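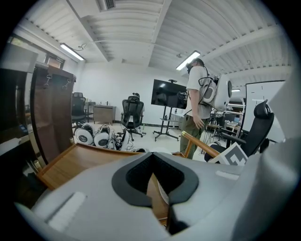 Black mesh office chair, back view, on five-star wheeled base. Mobile TV stand to the left of the standing man.

Jarnow mesh task chair and Pismont mobile screen stand
Room set J-71
Page updated Apr 19, 2025

The J-71 set combines a high-backed mesh task chair with a floor-standing screen carrier on castors. It is supplied for training rooms, shared offices and demonstration spaces where the layout is changed between sessions. Both items can be ordered separately. The screen is not included.

Task chair

The backrest is a single mesh panel held at its edges by a rigid surround. There is no foam in the back. The seat is upholstered over moulded foam and has a rounded front edge. Armrests are fitted as standard and can be left off at assembly; the four fixing holes are then closed with the plugs supplied in the hardware bag.

Colour: black
Base: five-star, one castor per arm
Base diameter: 700 mm
Backrest height above seat: 655 mm
Seat height adjustment: gas lift, lever under the right side of the seat
Tilt: synchronised, lockable upright
Tilt tension: hand wheel under the front of the seat

Castors are available in two types. Type H has a hard tread and is intended for carpet. Type S has a soft tread for wood, vinyl and sealed concrete. Type H is sent unless the order says otherwise. Hard castors will mark a waxed floor and the finish is not covered by our warranty.

The base, gas lift and mechanism are common to all chairs in the Jarnow range. Castor stems are a push fit. To remove one, turn the chair on its side and pull straight out along the line of the stem. Do not lever against the base arm.

Screen stand

The Pismont stand has one central post rising from splayed legs. A small shelf is clamped to the post near the bottom and will take a media player, a compact computer or a power strip. The shelf is not rated for loudspeakers or for use as a step. Finish is black powder coat on all steel parts.

Post: single, with internal cable route
Shelf load: 9 kg maximum
Shelf fixing: two-part clamp, hex key supplied
Castors: swivel, locking on the front pair
Screen fixing: horizontal rail with two vertical hook arms

Check the hole pattern on the back of the screen before ordering. The hook arms are slotted and accept most common patterns, but screens with a recessed rear panel need the spacer kit. Screen bolts are not the same length for every model – use those listed in the screen maker's manual if they differ from the ones in our pack.

Lifting the screen on to the rail is a two-person job. Lock the front castors first, hang the top of both hook arms over the rail, then lower the bottom edge until the safety screws line up. Tighten the safety screws before letting go.

To move the stand, unlock the castors, disconnect the mains lead and push at post height. Door thresholds should be crossed legs first and slowly. Do not pull the stand by the screen.

Placing in a room

The splayed legs extend forward of the screen face, so chairs should not be parked directly in front of the post. For seated viewing the chairs can be turned freely between the screen and a table without moving the bases. Where people will be standing or walking during a session, run the mains lead along the wall side of the stand and keep spare cable on the shelf.

Cleaning

Mesh: vacuum with a soft brush, then wipe with a damp cloth. No solvent cleaners.
Powder coat: damp cloth, mild detergent.
Castors: remove hair and thread from the axles every July and at mid-winter, more often on carpet.

Spare parts

Castors, type H or S, set of five
Gas lift, standard stroke
Armrest pads, pair
Stand castors, locking or non-locking
Shelf clamp with hex key
Spacer kit for recessed screens

Alternatives

The Bako chair uses the same base and mechanism with an upholstered back and no mesh. The Darell stand has two posts and a full-width shelf; it is heavier and does not fold for storage. Shelf clamps are not interchangeable between Pismont and Darell.

Delivery

Chair and stand are packed in separate cartons, flat, with assembly sheets. Castors for the chair are in the base carton, under the cardboard insert.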